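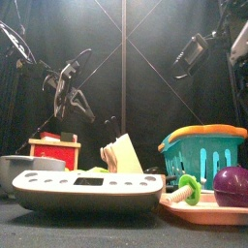
Graslow project, progress report to Tillside, 09/11/2019

The second period went to one question: does mixing wrist views with the overhead view help the Lei method pick the right object in clutter? We ran 14 object sets. The mixed version beat the plain one on 10, which sounds better than it is. Two of those wins came from sets we had also used for tuning, and I would not count them.

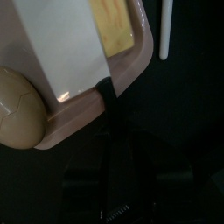 Wrist views remain the weak point. Close up, a large part can fill the view while the fingers are lost in shadow, much as they are beside the mauve rim and white panel. The method still reports high confidence in such cases, and I don't trust that number. 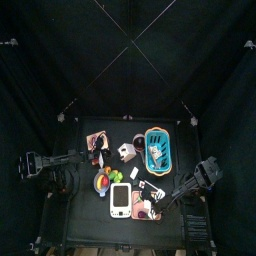 The Tivham baseline has not been rerun since April, so any claim that we are ahead of it should wait. Both versions also slow down badly when objects touch.
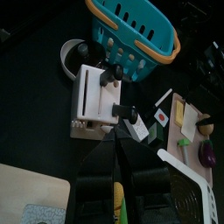
Is the method ready for the larger trial?
Not on this evidence. We want fresh object sets, none of them used in tuning, and a new baseline run before more money is spent.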